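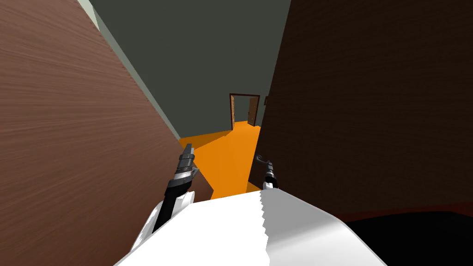

Türen üben, bis der Flur aufhört
Eine Forschungsgruppe in Cillbridge lässt Roboter in gerechneten Wohnungen lernen. Das Ergebnis hat auch sie selbst überrascht.

Wer eine Tür öffnet, denkt dabei meistens an etwas anderes. Die Hand findet die Klinke, der Körper macht einen halben Schritt zurück, die Schulter hält das Türblatt auf. Für einen Roboter mit zwei Armen ist jeder dieser Teile eine eigene Aufgabe, und der schwierigste kommt erst, wenn die Tür schon offen ist: Er muss hindurch.

Mit diesem Moment beschäftigt sich Vignesh Thomas seit seiner Doktorarbeit. Sein Labor liegt im zweiten Stock eines früheren Postgebäudes in Cillbridge, und beim Besuch fällt zuerst auf, wie still es dort ist. Der Roboter, um den es geht, arbeitet zum größten Teil im Rechner. Die Simulation heißt Chacko, und sie erzeugt Wohnungen: Flure, Durchgänge, Türblätter in verschiedenen Brauntönen, Böden in Farben, die kein Mensch freiwillig verlegen würde. 308 solche Grundrisse hat die Gruppe für die Studie verwendet.

„Am Anfang wollten wir alles schön machen“, sagt Thomas. „Richtige Schatten, richtige Oberflächen. Das hat uns fast ein Jahr gekostet, und der Roboter wurde davon nicht besser.“

Die Methode, die danach entstand, ist im Grunde einfach zu beschreiben. Ein Mensch steuert den simulierten Roboter durch eine Tür und sieht dabei nur, was der Roboter selbst sieht. Fünf solche Durchgänge genügen pro Türtyp. Danach verändert das Programm die Umgebung: Der Durchgang wird enger, das Türblatt schwerer, die Wand bekommt eine andere Farbe. Neu ist, an welcher Stelle verändert wird. Üblich ist, dass man die ganze Aufgabe viele Male mit kleinen Abweichungen wiederholt. Thomas und seine Kollegen suchen dagegen den Augenblick, in dem der Roboter am wenigsten sicher ist, und beginnen die Wiederholung genau dort. Im Labor sagen sie dazu „an der Kante üben“.

Die Kante ist fast immer dieselbe. Der Greifer ist nah am Holz, der Blick in den Raum ist schmal geworden, und der Roboter muss entscheiden, ob er noch drückt oder schon fährt. Drückt er zu lange, so dreht er sich mit der Tür mit. Fährt er zu früh, bleibt ein Arm hängen. Menschen lösen dieses Problem mit der Hüfte, sagt Thomas, und er zeigt es gleich an der eigenen Bürotür, die etwas klemmt.

Nach 12 Stunden Rechenzeit kam das neue Verfahren in unbekannten Wohnungen ungefähr doppelt so oft durch die Tür wie das alte. Das stand so auch in der Erwartung der Gruppe. Überrascht hat sie ein anderer Befund: Die Qualität der Bilder spielte eine viel kleinere Rolle als gedacht. Wo zwei Flächen ineinander geraten und die Grafik eine gezackte Linie zeichnet, stört das einen menschlichen Betrachter sofort. Das gelernte Verhalten blieb davon unberührt, solange die Gelenke und die Scharniere korrekt gerechnet waren.

Ob das auch außerhalb des Rechners gilt, ist die Frage, die man in Cillbridge mit Vorsicht beantwortet. Im Oktober hat die Gruppe ihre Steuerung auf ein wirkliches Gerät übertragen und in einem leerstehenden Wohnhaus in Grorholm ausprobiert. Zimmertüren gingen gut. Die Haustür, die einen Schließer hat und gegen den Roboter arbeitet, blieb ein Problem. In der Simulation hatte es Schließer einfach nicht gegeben. Das Team hat sie inzwischen eingebaut, und die Berechnungen dauern jetzt wieder länger.

Es gibt Einwände gegen die Methode. Wer nur an der schwierigsten Stelle übt, kann das Leichte verlernen, und in einem frühen Versuch ist das auch passiert: Der Roboter beherrschte den engen Durchgang, aber er fand die Klinke nicht mehr. Seitdem wird jede zweite Wiederholung von ganz vorne begonnen. Eine saubere Begründung für dieses Verhältnis hat Thomas nicht. Er sagt das offen und hat dem Thema im Aufsatz einen eigenen Absatz gegeben.

Als nächstes sind Schiebetüren vorgesehen - und danach, unter dem Namen Drundemby, eine Sammlung von Treppenhäusern mit schweren Türen an jedem Absatz. Die ersten Grundrisse dafür sind schon gerechnet.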